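4. Preparing the table for a recording session

This section explains how to prepare the table before you record demonstrations for the Wundov method. Please read section 3 (Power and network) first. The steps are the same for the training recordings and for the evaluation recordings, except where a note says otherwise.

4.1 Before you start

1. Switch on the equipment cabinet and wait until the Cullerska software shows both arms in the list.
2. Check the lights on the two arm bases. They must be green. If one base shows another colour, go to section 9 and do not continue.
3. Press the emergency stop once and release it. The software must report the stop and then the release.

CAUTION: Keep your hands off the table while you are testing the emergency stop. An arm can sink a little when the brakes open again.

4.2 Placing the objects

The method learns from the whole table, also from the things which the arms do not touch during a task. For this reason the objects of layout 4 should always be put back in the same zones. Small differences inside a zone are allowed and even useful. In our trials in May, the policy trained with small differences completed 100 of 113 test tasks. The policy trained with exact positions completed 43 of the same 113.

4. Cover the table with brown paper and fix it so that it cannot slide.
5. Put the bottle rack between the two arms, with three bottles on each tier.
6. Put the wicker basket with the foil trays in front of the left arm.
7. Set out the snacks, the sandwiches and the drinks on the side of the right arm, using the stepped stand for the cups and the small cartons.
8. Put the beige tray in the centre. It must be empty when the recording starts. The two small cups with lids stand at its corner, the red one on the left and the dark blue one on the right.
9. Leave the front part of the table free. The arms need this space when they turn a long package.
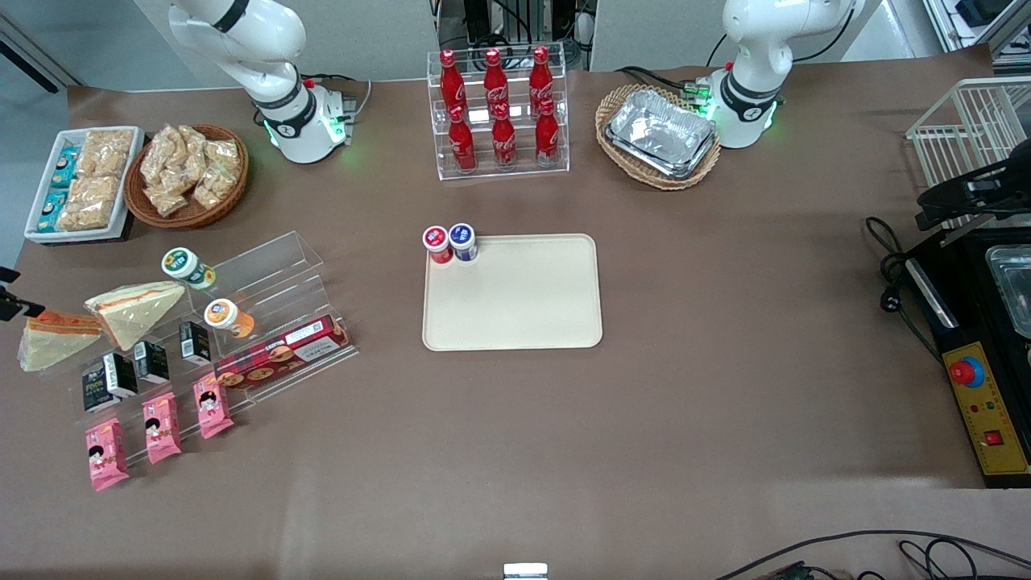 Figure 4-1. Table prepared with layout 4. The robot's right arm is at the upper left.

NOTE: "Left" and "right" for the arms are always said from the robot's side. On the recorded picture they are exchanged. Many labelling mistakes in our first data came from this point, so please use the names "robot left" and "robot right" in the task text also.

NOTE: Paper and foil reflect the ceiling lamps. Some glare is acceptable. If the glare lies over an object which is used in the task, turn off the nearest lamp and write this in the session notes.

4.3 Recording the reference picture

10. Send both arms to the rest position with the command "home both". The grippers must hold nothing.
11. Step back from the table and take the reference picture in the Iron recorder.
12. Compare it with Figure 4-1. If an object is in the wrong zone, correct it and take the picture again.
13. Choose the task from the list, for example "one sandwich and one drink to the tray", and start the first demonstration.

CAUTION: Do not reach over the table to correct an object while a demonstration is running. Stop the recording, correct the object and delete the unfinished file.

When a package is damaged, replace it with one of the same size and print. The Mayrhofer object sheet, at the end of this manual, gives the permitted replacements. After a replacement, repeat steps 10 to 12.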